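Subject: Re: [garnerbridge-residents] Basement storage, what stays and what goes
From: Apt 22

Hi all,

I read through the replies from the weekend and I'm answering most of them in one message. Sorry for the length. If you only care about the pickup, skip to that section.

First, the basic idea. The basement was never meant to be one big shared closet. Each apartment has a cage, and the open floor between the cages is supposed to stay clear so people can get to the boiler room and the back stairs. Over the years the open floor filled up anyway. People moved out and left things, other people assumed those things belonged to a neighbor, and then more got stacked on top. I had to climb over a rolled carpet to reach the water shutoff in June, and I would like that to be the last time.

What I'm proposing is that anything on the open floor gets a paper tag. If it's yours, write your apartment number on the tag and move the item into your cage. If it still has a blank tag when the truck comes, it goes. Furniture, paint, tires and boxes of books are all treated the same way.

The small stuff is its own problem. You can't tag a pen. Single toys, office things and bits of plastic should go in an open bin where people can look through them on a table, in good light. 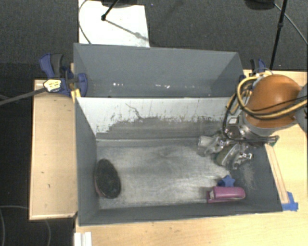
Young-sook Ryu wrote:
> I agree with clearing the floor but I don't think a blank tag is enough
> reason to throw something out. Several of us travel for work. I was gone
> for most of the spring and would not have seen a tag at all. Could we
> send a list to this address before anything leaves the building? It
> doesn't have to be fancy. "Brown dresser, left of the stairs" would do.
>
> I also want to ask about the bikes. There are some chained to the pipe
> by the back door that haven't moved since I moved in, but they are
> locked, and a locked bike looks to me like a bike somebody wants. Please
> don't cut anything without asking first.
>
> And please, nobody put anything under the boiler room window. Water comes
> in there when it rains hard. I lost a box of winter coats that way.

Fair points. On the list: yes, I'll write one up and send it here before the pickup. I'll do the furniture and the larger boxes. I'm not going to list every jar of screws, and I hope that's all right with people.

On the bikes: nothing gets cut this time around. I'll put tags on the handlebars and we can talk about it again in the fall. If yours is one of them, please just answer this message and say so. The one with the child seat is blocking the meter, so whoever owns that one, I'd appreciate it if you could move it before the others.

On the window: I looked, and the wall under it is stained up to the height of my knee. I told the office and they said to put in a repair request, form 3061, which I have done. Until somebody comes to look at it, keep that corner bare.

A few people asked what counts as small. If it fits in one hand, it can go in a bin. Stapler-shaped things, star-shaped things, a plastic cup, whatever rolled out of a box and has no box anymore. Please don't put in batteries, glass or anything sharp. Anything with a name on it should go back to that person's door. 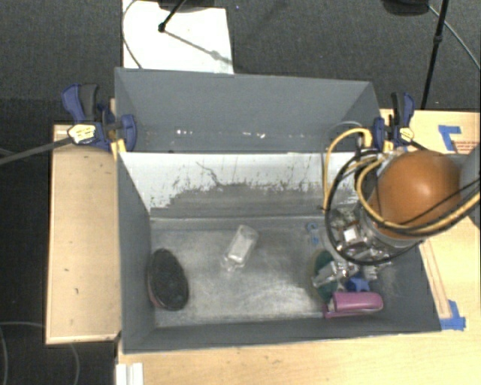
PICKUP

I called two haulers. Prasham never called back. Sorkholm can come on a Sunday morning, which suits most of us, and they will carry things up the back stairs themselves. They won't take paint or anything with a fuel tank. The paint can go to the county drop-off, and I can fit a few cans in my car if you bring them to me with the lids taped down.

They need the alley clear from 8 a.m., so please don't park behind the building that morning.

CAGES

The new shelves people asked about are 32 inches wide, and they fit with the door closed if you put them against the back wall. I tried it in mine. The ones from the hardware place on Szczepańska are the same width but deeper, and they stop the door from latching — measure before you buy.

If you don't know which cage is yours, the numbers are painted on the inside of the frame near the floor. Some are hard to read. Bring a flashlight.

STILL OPEN

I don't have an answer on the dehumidifier. It runs, but the bucket has to be emptied by hand and I can't be the only one doing it. If you're willing to take a turn, reply with which mornings or evenings work for you.

The light by the back stairs is out again. I have a spare bulb but no ladder tall enough. Does anyone have one I could borrow for ten minutes?

Thanks,
Apt 22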